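Kadach castle: worth the detour from Grelturcombe?

khrystyna_sirko
Posted 2026-02-26
We have one free day in Grelturcombe in October and are trying to decide between the fortress at Kadach and staying in town. The guidebook gives it half a page and most of that is the siege. How long do you need up there, and is the lower gate open again?

levp
Lower gate is open. Three hours is enough for the walls, the cistern and the chapel. Take the bus to the river bridge and walk up from there. The path has 150 steps at the steep part and no handrail on the second half.

Zoia Kravets
I would give it longer than three hours. The chapel alone took us most of the morning. The wall paintings on the north side are faint and you need time for your eyes to adjust. Also the Onyshchenko tower has its own ticket, which they sell at the main gate and not at the tower door. We walked all the way back for it.

levp
The tower is skippable. It was rebuilt from the second floor up and the inside is plain plaster. The view from the west wall is the same view.

Zoia Kravets
It is not the same view. From the wall you can't see the river bend or the old ford, and the ford is the reason the castle is there.

tincuta_c
Agree with Zoia on the tower. On dates, the sign at the gate says 1264 for the founding, but the small museum in town puts that year on the outer wall only and says the keep is older. I asked at the desk and was told the sign is due to be replaced.

levp
They said that when I was there too. The keep being older is one person's theory based on the mortar. I wouldn't repeat it as settled.
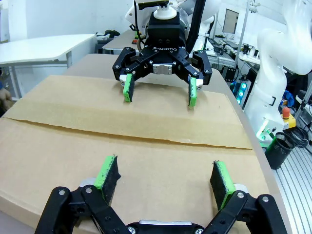 inna.semeniuk
The museum shop in Grelturcombe sells the big fold-out plan of the fortress, and it is much better than the leaflet you get at the gate. It shows the three building phases in different shading, so you can follow what Lev and Tincuța are arguing about. They don't roll it. It goes in a stiff sleeve, and if you have it mailed home you need a large flat cardboard box with the flaps meeting across the top. Scuffs on the outside don't matter as long as the corners hold. The shop will hold your plan at the desk if you want to go up to the castle first.

khrystyna_sirko
Thanks all. Is the plan in English?

inna.semeniuk
Labels yes, the long text on the back no.

Zoia Kravets
One more thing, the Movura minibus is quicker than the regular bus but the last one down leaves before the castle closes. Check the board at the stop.

levp
Last one was at 7 when I went, and that was summer. Expect earlier.

khrystyna_sirko
OK, going with the regular bus. Will do the tower if the weather is clear and skip it if it isn't.

tincuta_c
Bring cash for the tower ticket.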